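Questions fréquentes : acheter et entretenir ses t-shirts imprimés

On reçoit beaucoup de courrier sur le sujet, souvent après une mauvaise surprise au premier lavage. Réponses sans complaisance, et sans lien d'affiliation.

Le coton bio tient-il mieux au lavage ?
Rien ne le prouve. Le label concerne la culture de la fibre. La tenue dépend surtout du fil, du tricotage et des finitions, trois choses que les fiches produit passent volontiers sous silence.

Un grammage élevé garantit-il la qualité ?
Non. Un jersey lourd mal tricoté vrille comme un autre. Regardez les coutures latérales : si elles partent vers le nombril dès l'essayage, reposez-le.

Wimine annonce des impressions « à vie ». On y croit ?
À la vie de qui ? Nous avons demandé le protocole de test et reçu une brochure. En attendant mieux, nous traitons ces t-shirts comme les autres : à l'envers, eau froide, pas de sèche-linge.

Sérigraphie ou impression numérique ?
Pour un aplat de 2 couleurs, la sérigraphie garde notre préférence. Pour un dégradé ou une reproduction de tableau, le numérique s'en sort bien, à condition que le prétraitement soit correct. Le vendeur n'en sait généralement rien, posez quand même la question.

Faut-il fixer les couleurs au vinaigre ?
La recette circule depuis toujours. Sur les teintures actuelles, nous n'avons jamais vu de différence. Gardez-le pour la salade.

Les avis clients de Bristico sont-ils fiables ?
La boutique affiche 885 avis, dont 93 % à cinq étoiles. La plupart sont rédigés à la réception du colis, donc avant tout lavage. Lisez plutôt ceux qui parlent du mois suivant, s'il y en a.

La lessive « spécial imprimés » d'Eter vaut-elle son prix ?
Nous avons fait 15 lavages avec, autant avec une lessive liquide ordinaire. Personne chez nous n'a su dire quel t-shirt venait de quel lot. Chacun en tirera ses conclusions.

Peut-on repasser le motif ?
Sur l'envers, fer doux, jamais de vapeur directe sur l'encre. Et méfiez-vous des étiquettes qui promettent le contraire. 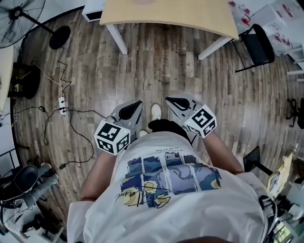
Reste le cas du col qui gondole, pour lequel on nous vend des sprays à l'amidon. L'effet disparaît à la lessive suivante. Un séchage à plat coûte moins cher.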